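Demonstration work comes to the old showroom at Panicker

If you've driven past the Panicker building after supper and wondered why the lights are still on upstairs and down, I can tell you, because I finally got myself invited in! The company has moved part of its bathroom-care testing crew onto a new kind of job. They spend their shift doing ordinary washroom chores with hand-held grippers, and the recordings go to teach a machine to do the same chores.

The machine will be called Lastura, and it doesn't live here. It's being put together at Trirer, the sister firm, and the plan is for it to take over the restocking and wiping-down in the guest washrooms Panicker services under contract (441 of them at last count, which was more than I'd have guessed). What happens in this building is the human half. Somebody picks up the soap, somebody puts down the soap, and then they do it again.

I'll admit I thought it would be dull to watch, and for the first ten minutes it was. Then you start noticing how much goes into setting a cup down gently. The grippers take some getting used to – your own fingers are right there, doing nothing useful, and everything has to go through those two tips. I had a try and chased a bar of soap across a table for longer than I'd like to say in print.

Aishwarya Kotian, who used to run the product testing bench and now leads the evening crew, was kinder about it than she needed to be. "Everyone is terrible the first night," she told me. "By the second week you go home and reach for your toothbrush wrong."

The target for April is 2255 finished recordings, and when I visited they had 1064 in the bag. Anything with a fumble in it gets looked at before it's counted. Some fumbles are kept, apparently, if the person recovers well, and there's a running argument on the crew over what "well" means.

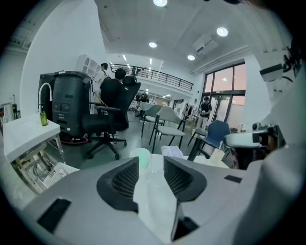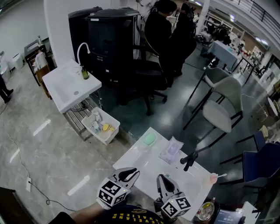 Evening shift on the ground floor, with the sink and its curved white faucet set up for washroom tasks.

Page last changed: April, 9:40 p.m.

So what does it change for the people who work there? Quite a bit, and it depends on who you ask. The old testing job was mostly desk work with a little scrubbing in the middle. You used a product, you wrote up how it behaved, you filed the sheet. Now the writing is nearly gone. One tester told me she misses it, and that she liked having an opinion for a living. Another said he'd happily never fill in a lather sheet again for as long as he lives.

The hours are different too. Recording runs from four in the afternoon until ten, with a break every forty minutes that the crew had to ask for. The first schedule had them going for ninety, and wrists started to complain. Kotian took that one upstairs herself and came back with the shorter stretches, plus an extra $600 a month for anyone on evenings. That seems to have settled most of the grumbling, although parking is still a sore spot (it's always parking).

The bigger question is what happens to the washroom attendants once Lastura is ready. Panicker says the attendants will keep their routes and hand the machine the repeat chores, and that the first one won't go out until it has been through a trial at Drastuvden, the conference hotel by the rail yard. Two attendants have already moved over to the recording crew, and I'm told they're the best at it by a mile. They know which way a guest leaves a cup. They wipe behind the faucet without being asked, and a couple of the engineers have started rewriting the task sheets to match what they do.

Not everyone is sold. An attendant with a long route on the north side told me she'd like to see something in writing about hours before anything with wheels turns up at her door, and I can't say I blame her. The company has promised a meeting with all the route staff before the hotel trial starts. There's no date for it yet. Kotian says she'll be there and that she's been asking for one too.

Panicker is taking names for four more evening places. You don't need any experience with machines, but you do need to pass a grip test, and no, they wouldn't tell me how I scored.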